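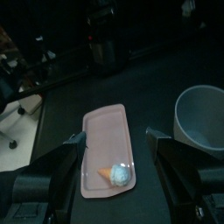

Skallura Ridge Walk: Frequently Asked Questions

How long is it?
11 miles, or 12 if you miss the stile at Hondside, as most people do.

Is there much climbing?
The top is at 600 metres and you start at the bottom, so yes. The worst of it comes before lunch.

Can I get there by bus?
The 49 stops at Hondside bridge. Check the return times before you set off, not from the summit.

What is the stone hut marked 1833?
A shepherd's shelter, now mostly used by sheep who have cut out the middleman. It keeps the wind off, though there is very little roof.

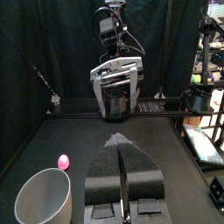
Are dogs welcome?
On a lead, yes. The ladder stile beyond the hut has no dog gate, so a large dog will need lifting and may have views on the matter.

Can I do it in February?
You can. Fanni Borbély does every year and comes back saying it was "fresh". Take a torch, and turn round at the hut if the ridge is icy.

Is there a café?
Bodnár's, by the bridge. It shuts when the cake has gone - walk faster.

Who do I tell about a broken signpost?
Botond Antal looks after the route notes. A grid reference helps him more than "near a wall".

Page updated 14 September 2022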